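## Green, yellow, brown

Leafy stuff rarely goes off all at once. A bunch from the Sunday market will sit happily for a few days, then start to colour at the edges, and by then most households have stopped looking at it.

At Calimlim, a shared kitchen with 21 members, sorting the greens is a standing job. It takes some 30 minutes a week. Good leaves go back in the fridge, tired ones go in soup – stalks and all – and the rest is compost. Green with a few specks of yellow and brown means it gets picked over by hand.
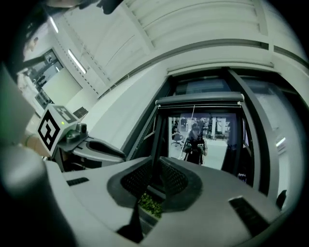
Veronica Onu would sooner do it every 2 days, and reckons a weekly sort leaves too much for the compost bin.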